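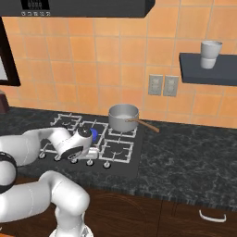

外部視点、左側から。台所セル(シミュレーション)、アームはコンロ手前側の上。鍋は右奥のバーナー。

3月 作業ノート 台所セルの設定見直し
記入:Han(Ji-hoon)/午後の分はKvam(Idun)と確認

9:20
前回の続き。Stukvilleのレイアウトに差し替えてから、つまみを回す課題で指がつまみの縁に乗り上げる件。乗り上げると接触力が跳ね、つまみの関節が可動範囲の端まで飛ぶ。再現用の起動設定を固定し、乱数の種も固定した。再現は1回目で出た。

まずアーム側を疑う。基部の位置を旧レイアウトの設定と突き合わせた。基部の高さは一致、天板前縁からの距離も一致。ヨー角だけ旧設定の値が上書きされずに残っていた。設定ファイルの読み込み順の問題で、セル共通の設定がレイアウト個別の設定より後に読まれている。順序を入れ替えて修正。乗り上げは減ったが消えない。

9:50
手先の基準点(TCP)。登録値は旧フィンガの長さのまま。今のフィンガはBrinkmannのモデルに替えてあり、先端のパッドの分だけ基準点がずれる。パッド面の中央に基準点を置き直した。開閉方向の中心も確認、こちらは問題なし。

注意:TCPを変えたら把持姿勢の表も作り直すこと。表は基準点からの相対で書かれているが、アプローチの開始高さだけは絶対値で入っている。前にこれで半日つぶした。今回は先に生成スクリプトを回した。警告なし。

10:30
つまみ側。衝突形状を表示して見た目の形状と重ねた。見た目はキャップに立った持ち手の部分があるのに、衝突形状はただの円柱になっている。指を閉じると、持ち手より先に円柱の外周に当たる。乗り上げの主因はこちらと判断。

対処は二案。
a 衝突形状を凸分割し直す
b 円柱を細くし、持ち手の部分に直方体を一つ足す
bにした。凸分割は分割数が増えて接触点が暴れる。直方体の幅は見た目の形状から測り、高さは見た目に合わせてから少し下げた。
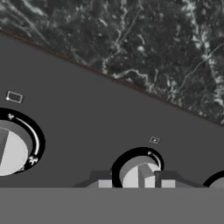 持ち手の中心と二枚のパッドの中間点を合わせるのが基本で、ここがずれたまま閉じると片側だけ先に当たり、手首に横方向の力が残る。閉じる前に中心のずれを計算し、しきい値を超えたら一度開いて寄せ直す処理を入れた。寄せ直しは1回まで。2回目が必要なときは失敗として記録し、そこで止める。無理に続けたログは後で使えない。

把持力の上限は6 Nに下げた。旧設定の値では直方体に食い込み、開いた瞬間にはじかれる。6 Nで滑りは出ていない。さらに下げる試験は未実施。

つまみの関節パラメータ。減衰は据え置き、乾性摩擦を少し上げた。指を離したあとに角度が戻る現象があり、摩擦が小さすぎて開く動作に引きずられていた。上げすぎると今度は回し始めに指が滑る。値は設定ファイルのコメントに残した。

11:40
手首カメラ。グリッパ本体が画角の下側に入るのは仕様どおり。取り付け位置は動かさない。近クリップ面だけ確認し、指の内側が欠けないところまで手前に寄せた。外部カメラは左右とも位置の変更なし。左の視点だと手首の姿勢によって左手前のバーナーがアームに隠れる。点火位置の判定を左の外部視点に頼らないこと。判定はつまみの関節角で行う。

昼前に自動再生を開始。条件は修正後の設定一式、つまみ課題のみ、初期姿勢に小さなばらつきを付加。

14:10
再生完了。400回中397回が最後まで到達。残りは全部、寄せ直し後のしきい値超過で停止。乗り上げは記録なし。

停止した回のログを見た。いずれも初期姿勢のばらつきが端に近く、アプローチの途中で肘の関節が制限の手前に来ている。逆運動学の解が切り替わり、その直後に手先が横に振れる。つまみの修正とは別の問題なので課題票を分けた。担当はKvam。

Kvamのコメント:姿勢の制限を狭めるより、肘の向きを固定する重みを足す方が先。鍋の近くを通る経路で干渉が増えないかだけ見てほしいとのこと。 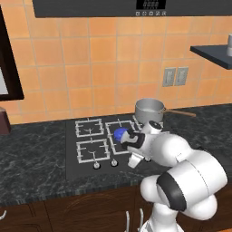
外部視点、右側から。グリッパに青い部品、手首は鍋の正面。

15:00
鍋まわりの干渉確認。手首が鍋の前を通る姿勢で、手首リンクと鍋の側面の最短距離を出力した。重みなしと重みありで比較。重みありの方が手首が立ち、鍋側の余裕は増える。代わりに前腕が下がり、天板前縁側の余裕が減る。どちらもしきい値の内側なので重みありを採用。

鍋の柄は木の部分の衝突形状が見た目より長い。右へ抜ける経路で無駄に避けている。柄の先端を見た目に合わせて切り詰めた。鍋本体は触らない。内側の底の形状を変えると、別課題(具材を入れる方)の記録と合わなくなる。

棚とカップは静的な障害物のまま。今の経路ではアームが届く高さまで上がらないが、外すとほかの課題の設定と差が出るので残す。

15:45
ログの件。再生1回の記録が途中から重くなる。接触イベントを毎ステップ書き出しているのが原因で、一番長い回は接触だけで1,413行あった。状態が変わったときだけ書く方式に変更。力の最大値は別の列に残す。Sustelow側の集計ツールは列名で読むため、列を足しても動く。行の間隔を一定と仮定している箇所が一つあり、そこは先方に連絡した。返事待ち。

レイアウトを切り替えたときの手順を書き直した。以下、貼っておく。

切り替え手順(暫定)
1 レイアウト個別の設定が最後に読まれることを確認
2 基部の位置とヨー角を表示して図面と照合
3 TCPをパッド面の中央に置く
4 把持姿勢の表を再生成、アプローチ開始高さの絶対値を見る
5 衝突形状を表示し、つまみと柄を見た目と重ねる
6 つまみ課題を短く再生し、停止の内訳を見る

5を飛ばさないこと。今回の乗り上げはログの数値だけ見ているとアーム側の制御の問題に見える。

16:30
Bulskaのレイアウトにも同じつまみの部品が使われている。部品側で直したので向こうにも反映されるはずだが、縮尺の設定がレイアウトごとに違うため、直方体の寸法が正しく追従するか未確認。古い方の部品は別名で残してあり、過去の記録を再生するときはそちらを指定する。

未処理
・肘の向きの重み、値の調整(Kvam)
・把持力をさらに下げる試験(Han)
・Bulskaでつまみの寸法確認(Han)
・設定の読み込み順、ほかのセルにも同じ誤りがないか
・Sustelowからの返事、来たらここに追記

設定一式は共有の作業ブランチに入れた。本線への統合は肘の件が片付いてから。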